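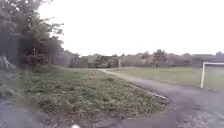 Search the archive
Search

Re: [panerville-paths] Gravel on the Kolmont path again

Américo Henriques wrote:

> Hi all, I took my mother-in-law along the Kolmont path
> yesterday and she had a pretty rough time with her walker.
> The middle is okay but as soon as you have to move over for
> a bike you're in that loose stuff. Is it worse than last
> year or am I just noticing it more? Also does anybody know
> if it's supposed to look like that, or is it what's left
> over from when they resurfaced? I'd like to write to the
> parks people but I want to get my facts straight first.
> Américo

Hi Américo (and hi everyone, I know I've been quiet on here since February!)

You're not imagining it. I went out there first thing with the dog and a flask of coffee, mostly to see for myself after reading your message, and I'd say the edges are the whole story. The middle of the path is fine to walk on, it's firm and pretty smooth, and I'd push a stroller down it all day long. Then you've got that pale loose gravel down both sides, and on the left it has wandered right off into the grass in places. My dog hates it. She walks with her two left feet on the path and her two right feet on the turf and looks at me like I arranged it.

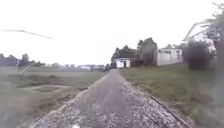

Anyway, to your question about whether it's meant to be that way. I asked my neighbor, who used to do driveways, and his guess is that the stones started out in the surface and got kicked and rolled outward by years of feet and tires. That's a guess! He hasn't been out to look, and his knees wouldn't thank him if he did. I'd always figured somebody laid it as a border, so now I don't know what to think. If anyone on the list was living out here when the path went in, please speak up.

What I did do was pace out the bit that bothers me most, which is along the tall trees. I got 200 paces, and I have short legs, so make of that what you will. It took me about 20 minutes because I kept stopping to kick stones back toward the edge and then feeling silly about it (a guy on a bike gave me a very polite nod).

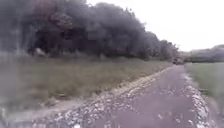 The thing I'd really push in a letter is room to pass. If it's just you, no problem, you stay in the middle and enjoy the trees. Two people side by side, still okay. But when somebody comes the other way, one of you ends up in the loose stuff, and if that's the person with the walker or the little kid on a balance bike, it isn't much fun. My sister came down on one knee there last fall and she still brings it up at dinner.

I don't want them to pave the whole thing like a parking lot, by the way. I love that path. I like the crunch, I like the weedy bits with the clover, and I'd be sorry to lose any of the grass beside it. A good raking and a roller would keep me happy for years.

So for your letter, this is what I'd put in, in whatever order you like:

1. The loose gravel is on both sides, so moving over doesn't help you whichever way you're walking.

2. The center is in decent shape. I'd say so up front, so they don't think we're asking for a brand new path and file it under "too expensive."

3. The part by the trees should come first. It gets the shade in summer and that's where all the slower walkers like to go.
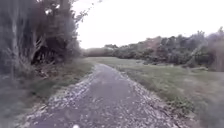

4. Ask who looks after it. I called once and got passed from parks to streets and back to parks, and then it was lunchtime.

5. Mention the Moreira end too. I didn't get that far this time, so somebody else should check it before we say anything definite.

I'm happy to sign, and I can bring a printed copy to the library if people want to add their names by hand. Américo, send me your draft whenever it's ready, I like fussing with commas.

Talk soon,
Deb

Recent messages on this list
Re: Gravel on the Kolmont path again (17 replies)
Lost: one green kid's mitten, Moreira end
Bench near the playing field, who do we ask?
Elance stroller, free to a good home
Clover: leave it or mow it?
Older messages

Panerville Paths mailing list | Contact the list owner | Unsubscribe | Back to top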